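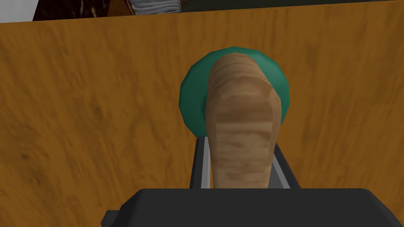 Image: Timcombe project team / Tikinis Visual. Reproduced with permission.

Timcombe Joinery Timber Durability Project
Interim progress report to the Korkum Fund
Reporting period: September to February

1. Purpose of this report

This report covers the second half-year of work under the grant. It sets out what has been done on the outdoor exposure trial, the state of the finishes testing, spending against the approved budget and the changes we are asking the Fund to agree. The first interim report described the selection of timber and the building of the test racks, and that material is not repeated.

2. Background

The project is looking at how long softwood window and door sections last in service when they are cut from home-grown stock and given a factory finish. Most published guidance assumes slow-grown imported timber. Joiners in the Timcombe area have been offered local larch and Douglas fir at a lower price for several years, but have had little to go on when setting a guarantee period. The trial compares both species with an imported redwood control under three finishing systems.

3. Exposure trial

All 140 test sections are now on the racks. The last batch was delayed by five weeks because the kiln operator, Rodrigues Timber Drying, had to repeat a drying run that came out above the moisture limit in the specification. The repeat run was within the limit and there was no charge to the grant.

Sections are mounted facing south-west at 45 degrees. Each carries a joint of the type used at the bottom corner of a casement, where most early failures are reported. Moisture content is read at two depths, 5 mm and 20 mm, at the start of each month. Readings were missed in December when the access track was flooded. The gap is marked in the data and has not been filled by estimate.

The early results should be read with caution, as a single winter is a short exposure. To date:

Larch sections with the water-based opaque finish have stayed within the target range at both depths.
Larch sections with the translucent stain show a higher surface reading after prolonged rain, falling back within the month.
Douglas fir sections are close to the redwood control under all three finishes.
Uncoated end grain, included for reference, took up water quickly in all species.

Fine cracking of the film has been recorded on 14 sections. All of these carry the translucent stain, and in most of them the crack follows the boundary between earlywood and latewood. No cracking has been recorded on the opaque finish. Adhesion tests will be done in June on sections set aside for the purpose, as the test damages the film.

4. Accelerated weathering

The weathering cabinet was commissioned in October. Panels are run on a repeating cycle of ultraviolet light, condensation and water spray. The first set has completed 1,160 hours out of a planned 2,000.

Two faults occurred. A spray nozzle blocked with limescale in November, and the affected panels were withdrawn and replaced. The cabinet is now fed through a softening unit. In January a lamp dropped below its rated output. Output is now checked weekly and the hours run on the weak lamp have been left out of the total given above.

Colour change on the translucent stain is greater on larch than on Douglas fir at the same number of hours. Gloss loss is similar on both. We do not yet propose any conversion between cabinet hours and months outdoors, and will not do so until there is at least one full year of rack data to compare.

5. Joint sealing

The grant application included a small study of end-grain sealers. Two products have been applied, one brushed and one dipped. Dipping gives a more even coverage but uses more material and needs a longer drying time before assembly. Workshop trials suggest that the extra handling could be absorbed where sections are machined in batches, but would be awkward for one-off work. Costs per window will be given in the next report.

6. Spending

Spending on timber and machining is complete and came in under the approved figure. Spending on laboratory consumables is over by £400, the cost of the water softening unit and replacement panels. Staff time is in line with the budget. Travel is underspent, as the December visit did not take place.

We ask the Fund to approve the transfer of £400 from travel to laboratory consumables. The total grant is unchanged.

7. Risks

Access to the racks remains the main risk. The landowner has agreed to clear the drainage ditch beside the track before next autumn. If this is not done, logging sensors could be fitted to a sample of the sections so that a missed visit does not mean a missed reading. A quotation has been requested.

The supplier of the translucent stain has given notice that the formulation will change. We have bought enough of the present version to complete the trial, including repairs. The final report will need to state clearly which version was tested.

8. Work planned for the next period

Monthly moisture readings on all racked sections
Completion of the first cabinet set and start of the second
Adhesion testing in June
Costing of the two sealing methods
Draft guidance note for joiners, to be circulated to the four participating workshops for comment

The draft guidance note will be sent to the Fund with the next interim report. Moisture readings to the end of February are available as a spreadsheet on request.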